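Home | Opinion | Letters | Archive | Contact

Stop Folding the Gym Clothes

By Dwynwen Lewis

I coach youth soccer in Clindon, and for 5 years I washed the team shirts myself. They are mesh, like most sports shirts now. Every week I folded them into squares, stacked the squares in a bag and drove to the field. By the time I opened the bag, the stack had slid apart.

I don't fold them anymore, and I think most households could quit too.

Folding made sense for the clothes my mother had. Cotton and linen hold a crease, and a pile of cotton stays where you put it. Mesh is slippery and light. You line up the hems, press it flat with your hand, and it opens up again when you reach for the next one. 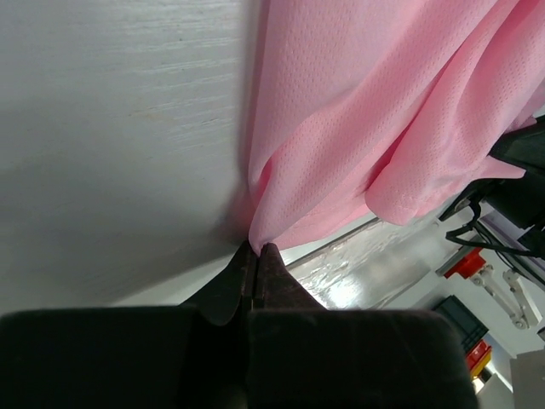
A shirt like that doesn't need the crease anyway. Mine come out of a drawer looking much the same whether I folded them or dropped them in. What matters is that they go away dry and right side out. I check the seams under the arms, turn the sleeves, and put each shirt in the bin for its size. The whole job used to take up my evening. Now it is done before the kettle boils.

Hubert Bachmann, who coached the Gotthorpe side before he moved away, disagreed with me on this. He thought children should learn to fold because it teaches them to look after their things. I understand that. My own two learned on dish towels, and they still fold the dish towels. I would sooner have them learn it on something that stays folded.

There is also the matter of who does the work. In most homes I know, one person folds and everyone else pulls from the bottom of the pile. A bin can be filled by anybody tall enough to reach it, and that includes a seven-year-old.

Keep folding the sheets, the good sweaters and anything you plan to wear to a funeral. The practice shirts can go in loose.

Contact the opinion desk | © Clindon Letters and Opinion, August 24, 2020 | Back to top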